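Frequently Asked Questions: Reporting Online Fraud and Filing for Restitution

Victim Services, Kamport County Prosecutor's Office

The questions below come up most often from people who lost money in the Drernum online ticket case or in similar schemes. The answers are general information and are not legal advice.

What is the Drernum case?

Drernum was a website that sold concert and sports tickets. The charges allege that it took payment for tickets it never had. A related payment page operated under the name Dretix. Both sites went offline in September. The charges are accusations only, and the defendants are presumed innocent unless proven guilty in court.

How do I know if I am considered a victim in this case?

You may be a victim if you paid money to Drernum or Dretix and did not receive what you paid for. Our office has mailed letters to 1481 people whose names appeared in the payment records. If you did not get a letter, you can still file a claim. Some buyers used a work address or an old email account, and those records are harder to match.

I already reported this to my local police. Do I need to report it again?

You do not need to make a second police report. You do need to send us a claim form, because a police report does not automatically become part of the court file. Write your local report number in Box 4 of the form if you have it.

My bank gave me my money back. Should I still file?

Yes, please. Check the box marked "Reimbursed" and list the amount. You cannot be paid twice for the same loss, but the court may order that your bank be repaid. Fees your bank did not cover can be claimed separately.

What should I send with the form?

Send copies of anything that shows the payment: a bank or card statement, a confirmation email, or a screenshot of the order page. Cross out all but the last four digits of any account number. Do not send originals. We cannot return them.

What if I no longer have the emails?

Search your account for both "Drernum" and "Dretix," and check your spam and archive folders. Most email services remove deleted messages for good after a set time. A bank statement alone is enough in most cases.

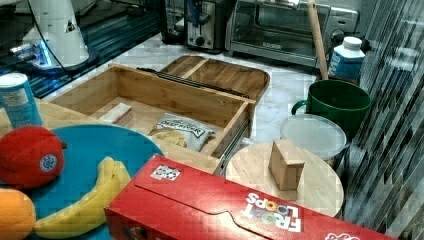 One claimant wrote to us that the charge on her card statement did not say Drernum at all. It said Maeng, and she passed over it twice before the amount caught her eye. She asked whether that would hurt her claim.

It will not. Maeng was the name used by the card processing account. If your statement shows Maeng, circle the line and send it in as your proof of payment.

Is there a deadline?

Claim forms must be received by Sat 29 November. Forms sent through the online portal are accepted until midnight. Paper forms can be left in the drop box outside the main entrance on weekends. Late forms will be passed to the court, but the judge decides whether to consider them.

How much money will I get back?

We cannot say. If there is a conviction, the judge may order the defendants to pay restitution. The amount ordered and the amount actually collected are often different. The largest single loss reported to us so far is $2791. Small losses are treated the same way as large ones.

Will I have to testify?

Most people will not. If your testimony is needed, you will receive a subpoena and a call from our office. You may also submit a written impact statement, which should be no longer than 2 pages.

Will my name be made public?

Claim forms are not posted online. The court may see your name and the amount of your loss, and the defense is entitled to certain records. Home addresses and account numbers are removed from anything filed publicly.

Someone called and offered to recover my money for a fee. Is this real?

No. We do not charge a fee to file a claim, and we will never ask for a gift card, a wire transfer or your online banking password. Hang up and report the call to us. Give the number that called you, even if you think it was faked.

Can I talk to the defendants or their lawyers?

You are free to speak with anyone, and you are also free to decline. If a defense lawyer or investigator contacts you, you can ask for identification. If anyone threatens you about the case, call 911 first and then notify us.

Where can I get help with the form?

Come to Room 212 of the Kamport County Courthouse, weekdays during business hours. No appointment is needed. Large-print forms are available at the desk, and an interpreter can be arranged if you ask ahead of time.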